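## 4. Getting the wrist view into Clidier

By now you should have the arm homed and the Clidus service running. If you haven't, go back to section 3, because nothing below will work and you'll blame the camera (I did, for a whole afternoon in August).

I'm using cloth for this walk-through. It's the job most of us want Clidier for, and it shows up bad settings very quickly.

1. Open Clidier and pick **Sources > Wrist**. Leave the view on **Raw** for now. Yes, it's round and bulgy, and yes, everyone's first urge is to flatten it straight away!

2. Set the port to 929 and press **Connect**. You should get a live picture within a few seconds. If it stays black, press **Connect** once more before you start pulling cables out.

3. Drag the **Circle** handle until it sits on the edge of the round view. The circle needn't be in the middle of the window. Mine sits over to the right, with more black on the left, and Clidier copes perfectly well as long as the handle follows the real edge.

 > **Note:** Detlef Hagedorn wrote the auto-fit button and it's very good in bright rooms. In dim ones it tends to grab a dark bit of background instead, so have a look before you accept what it offers.

4. Move the arm to your viewing pose and press **Hold**. My held view has a folded pink cloth lying on a big cream one, and I'll stick with that pair for the next few steps.

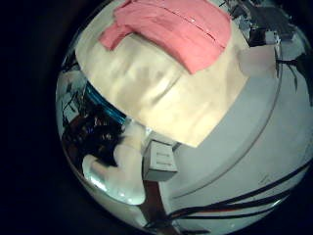 5. Choose **Mask > Hand** and paint over any part of the gripper that shows. I covered the white rounded shape at lower left. Be generous with the brush, and go a little past the edge, or the planner will try to steer round its own finger.

 > **Caution:** Redo the hand mask whenever you change fingers or move the camera mount. An old mask hides real things from the planner, and the arm will happily drive into them.

6. Click once on the cloth you want picked up. For me that's the pink one. Then hold Shift and click on whatever it's lying on, so the cream. Clidier uses the two clicks to learn which colour is "take" and which is "leave".

7. Set **Split level** to 88 and nudge it from there. Too low and the two cloths melt into one blob. Too high and every crease in the cream turns into a separate object, which looks quite pretty but is no use at all.

8. Turn on **Fold lines**. A seam or fold running across the cloth can fool the edge finder into thinking the cloth stops there. If the outline stops short at the line, click the far side as well and choose **Same item**.

9. Only now switch the view from **Raw** to **Flat**. Ifigeneia Chrysikopoulos talked me into this order, and she's right: masks painted in Raw carry over to Flat, but masks painted in Flat go wobbly near the rim when you go back.

### If the outline jumps about

Check the Clidus log for error 137. It means frames are turning up late, and dropping the preview size usually sorts it. Error 233 is a different beast (the arm pose and the picture don't share a clock), so restart the Duda time service and reconnect.

Save the lot as a profile before you close the window. Clidier won't ask!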